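What the Hand Doesn't Say

Luseo wants me to believe that anyone can teach a robot. Stand next to it, take hold of the wrist, walk it through the job, and do that until it catches on. If you'd sooner sit down, there's a remote rig that does the same thing from a chair. I spent most of October around people who do this for pay, at a shop in Grenden, and I came away doubting the word "teach."

Consider what gets written down when a person steers an arm to pick up a bread roll. The machine keeps where its joints were, when the fingers shut, and whatever the cameras took in. It doesn't keep why the operator slowed down. It has no record of her deciding that the roll was softer on one side, or that the basket might slide if she came in low. She knew those things. She may not have known she knew them, and nobody asked.

The usual reply is that enough showings will make up for this. The plan in Grenden called for 400 of them on one bread task, and when the results were shaky the number went to 1000. I have no quarrel with practice. But the extra 300 or so that I sat near were done late in the day by people who wanted to go home, and you could tell. They had found a quick way to do it and they did it that way every time. A robot that copies them will learn the quick way, along with the slump in the shoulders.

The demo videos don't help. Collado puts out a nice one, all smooth reaches and gentle music. I'd like to see the takes they threw out. A dropped loaf can tell you plenty -- how far off the fingers were, whether the person tried to fix it or started over -- and in most shops it gets deleted before lunch.

Then there's the matter of who is skilled here. Driving an arm by remote is its own craft. You have no feel in your fingertips and your sense of depth is poor. The best operator I watched had never worked in a bakery. The one who had, and who could tell a stale crust by tapping it, was clumsy at the controls and was moved to another station. So the robot is learning bread from a person who is good at joysticks.

Gindmont, which sells the training hours, charges by the finished showing. Pay for finished showings and that's what you'll get. I'd rather see them pay for the odd ones: the basket turned sideways, the roll that comes up crooked, the second try after a bad first grip.
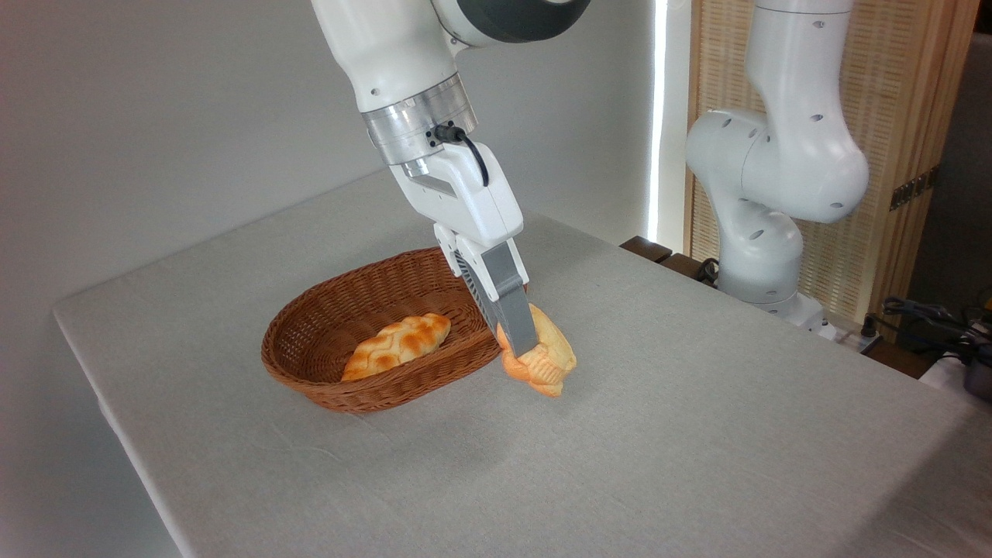 I asked twice whether the operators could leave notes with their takes, even a line or two on what had gone wrong. The software has no box for it. Until it does, I'd call the work recording, and I'd price it that way.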